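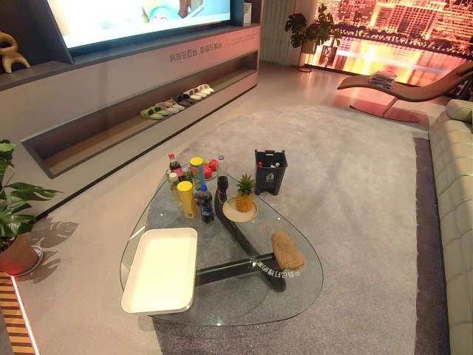
Storage of guest slippers in the Fustport lounge - comments requested
Posted by A_Ibarra, Sun 16 April

The lounge is to be reset at the close of each day, and members have asked where the slippers belong. The present practice is to line them up in the open niche under the television, six pairs with the toes pointing the same way, the bright green pair nearest the front. I propose that this become the written standard. The long gray rug is to be kept clear of footwear at all times.

Reply from Bezerra_Facilities
I must disagree. Guests enter at the other end of the room and walk 9 yards in outdoor shoes before reaching the slippers. A rack at the door would serve them better. The Edside residence adopted one in August and has received no complaints.

Reply from E_Assunção
The rack at Edside holds 15 pairs and blocks half the entry. I support the niche. I would ask, however, that the standard also cover the glass table, where items are too often left overnight.

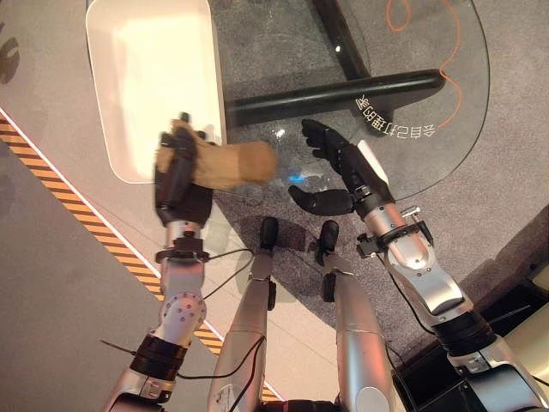 The tray should remain on the glass, and anything soft or crumpled should be removed before the lights are turned off. Glass shows every mark, and it should be wiped last.

Reply from Bezerra_Facilities
Agreed on the table. On the slippers, my objection stands. Please record it under item 3554.

Reply from A_Ibarra
Recorded. The niche will be used until a rack from Flatum has been priced - the limit is 300 dollars.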